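Speaker notes - Tenancy Handover and Housing Records
Brernau Housing Office, staff briefing, November 2018

**Opening (slide 1)**

Good morning, and thank you for attending. The purpose of this session is to set out how the office will record the end of one tenancy and the start of the next. The revised procedure applies to all 2,017 homes managed from Brernau, including those transferred from Tornen.

*Pause until the sign-in sheet has gone round.*

**Why the procedure is changing (slides 2-3)**

Under the present arrangement, the outgoing inspection and the incoming inspection are held in separate files. When a tenant disputes a charge, staff must request both, and the Tornen files are still on paper. In the last review year the office handled 57 disputes over deposits. Most concerned cleaning charges or marks on walls, and in many of them the two inspection reports used different words for the same condition. 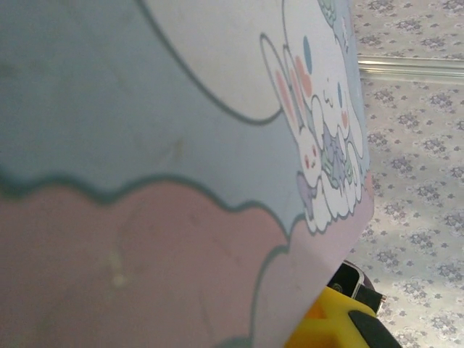
The new form uses one list of terms for both inspections. "Worn" means reduced by ordinary use and is not chargeable. "Damaged" means that repair or replacement is needed. "Soiled" means that the surface can be restored by cleaning. Inspectors should choose one term for each entry and add a short note where the term alone would leave doubt.

*Refer to page 4 of the handout. Allow time for reading.*

**The Cleso register (slides 4-5)**

From February, all inspections will be entered in Cleso on the day they take place. Of the older records, 1,726 have been moved across. The remainder will follow as tenancies end - there is no plan to move them all at once.

Each entry must carry the date of inspection, the inspector's staff number, the meter readings and the tenant's signature. If the tenant is absent, the signature box is to be marked "not present" and a copy of the report mailed to the forwarding address. Please do not leave the box blank.

Deposits are to be returned in full where no item is marked "damaged" or "soiled". Deductions above $100 require the approval of a supervisor before the tenant is notified.
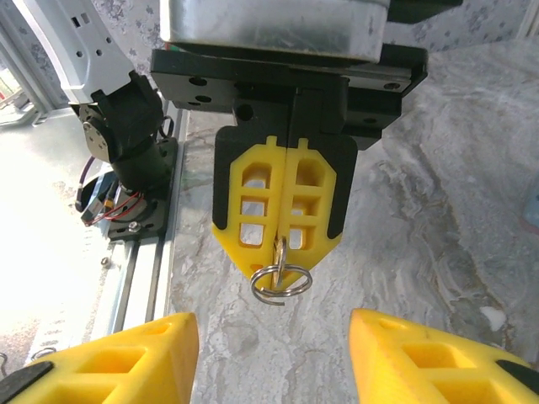
When does a tenancy end for the purposes of rent?

It ends on the date given in the written notice, or on the date the home is handed back if that is later.

*Expect follow-up on joint tenancies. Notice from one tenant does not release the other from the agreement - refer detailed cases to the legal desk.*

**Translated forms (slide 6)**

The handover form is available in four languages. Translation was carried out by Lưu Language Services, and the English text remains the binding version. Staff should offer a translated copy at the first appointment and note in Cleso which language was supplied.

**Before the break (slide 7)**

Practice log-ins are on the back of the handout. The second half will use two sample disputes from Tornen, with names and addresses removed. Please keep the handout open at page 6.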